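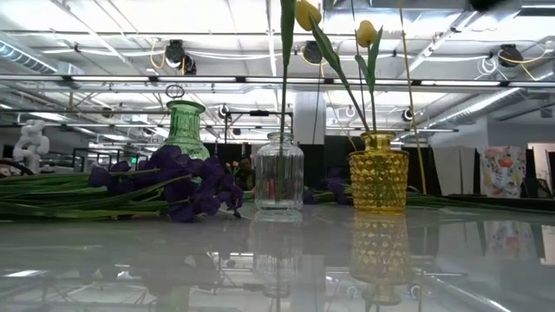

*The green vase, with the purple ones lying beside it.*

My aunt left me the flower shop in Hestden and I'd like it on record that I never asked for it. I'd asked for the car. I can't keep a cactus going, and she knew that, she'd seen the cactus. But there it was in the solicitor's letter, "the business and its contents", and the contents were 42 buckets, a till that only opened if you leaned on it, and a standing order from a hotel I'd never heard of called the Clitum.

So I took three weeks off from the building society in Rorkley and went down on the slow train to sell the place. That was the plan! I'd told everybody. I'd told my landlord, my sister, the man in the sandwich shop.

The first morning I was still hunting for the light switch when a woman walked in and said, "Usual, please."

"I'm not really open," I said.

"The door's open."

It was, to be fair to her. I asked what the usual was and she looked at me as if I'd asked her the way to her own kitchen. In the end she went round the buckets herself, picked out seven stems of something white, put a fiver on the counter and told me they wanted their leaves off below the water. Then she said she was sorry about my aunt, and went, and I stood there holding the fiver.

The usual, I learned, was how the whole shop ran. There was no list. My aunt had carried the lot in her head, who had what and on which day, who couldn't have lilies on account of the cat, who was to be told they were out of roses even when they weren't (there was a reason for that one and I'm still not allowed to know it). People kept turning up for things only she could have told me about. I started writing it all down in the back of the order book, and by the Thursday I'd filled eleven pages and had to go and buy another biro.

The one that worried me was the hotel. The order came printed, with a logo, and it said *weekly, table flowers, as agreed*, and nothing else at all. No number of tables. No idea what had been agreed. I rang and got a recorded message with a harp on it. I rang again and got the harp again. The invoices in the drawer went back years, all for the same amount, 294 pounds, and every one was stamped PAID in purple ink.

"Where's the Clitum?" I asked the lad who brought the boxes from the wholesaler.

"The what?"

"It's a hotel."

"There's no hotel," he said. "There's the pub does a room."

I asked the white-flowers woman, who'd lived in Hestden since before the bypass. She said there'd been a hotel up past the quarry once, but it was called something else and it burned down. Or it might have been sold. She'd ask. She never did come back to me on it.

I'm not a fanciful person. I work in mortgages. But I did lie awake over it in my aunt's back bedroom, with the boiler clanking, thinking about a hotel that nobody knew about having its flowers every week. I added up the invoices I could find, at the kitchen table, in my coat, and then I worked out what she'd been paying for the stock on top, and I couldn't make either column come out as anything sensible. I've always found sums calming. These weren't.

What I did find, tucked in the invoice drawer under the rubber bands, was a bus timetable with one stop ringed. Ekpo Road. I thought, well, I've got nothing on this afternoon. I filled a box with whatever looked cheerful, wrapped the ends in wet newspaper the way I'd seen her do when I was small, and got on the 3.15 with it on my knee, dripping steadily into my shoe.

Ekpo Road was a long straight street with a lot of pebbledash. I walked up one side and down the other and I was about to give up and go home when I saw it, over a porch, on one of those slate signs you get at garden centres. CLITUM. It was a bungalow.

I rang the bell. It took ages. Then the door opened on the chain and a very old man looked out, first at me and then at the box, and he said, "You're late. It's been two weeks."

"I'm sorry," I said. "She died."

He shut the door. I thought that was that, and I was working out whether you could leave a box on a doorstep in July, when I heard the chain come off.

It had been a hotel, he told me, in a manner of speaking. Six rooms up past the quarry, him and his wife, with a name she'd got out of a poem at school and nobody could spell. It didn't burn down. It just stopped having people in it. When they gave it up they took the sign's name and the headed paper with them, 200 sheets of it, because they'd paid for the stuff, and the phone number too, and the harp. And his wife had said the one thing she'd miss was the flowers on the tables. She'd been gone nine years now. He'd kept the order on.

"But where do you put them all?" I said. "Two hundred and ninety-four pounds a week!"

He looked at me kindly. "It's a year, love," he said. "I pay her the once, at Christmas."

Well, I went hot all over. A year! Weekly flowers, all year, on 294 pounds, and I'd sat there in my coat adding up. She must've been giving it him for next to nothing — less than nothing, once you took the bus fare into account, and she'd have taken the bus because she wouldn't drive that car in traffic. I thought about all those evenings she'd told my mum on the phone that she was just popping out on a delivery.

He had three tables. A kitchen one, a folding one, and a little one by the window with a cloth on, and each of them was laid for somebody. I did the flowers while he made the tea. I did them badly. I put the tall ones at the front and he came and stood by me with the milk jug and said, "She'd cut those," so I cut them, and then he said, "Not that much," and after that we got on very well.

He told me she used to stay for two cups. I stayed for two cups. He told me she cheated at dominoes, and I said I could well believe it, since she'd had me out of 1,602 imaginary pounds at Monopoly one wet Easter and written the debt down. He laughed so much at that he had to put the pot down. It was the first time I'd talked about her to someone without it being about probate.

I missed the last bus, of course. I walked back to Hestden along the verge with the empty box under my arm and one squelching shoe, and when I got in I put the kitchen light on and opened the order book to page twelve and wrote *Clitum, Ekpo Rd. Three tables. Don't cut too much. Two cups.*

Then I rang the estate agent's and left a message, and I don't think it made a lot of sense, I was going on about buckets. I'd ring Rorkley in the morning. They'd be fine about it or they wouldn't.

The white-flowers woman was in at nine. I had her seven stems ready on the counter, leaves off and everything, and she counted them twice and said one of them was past it.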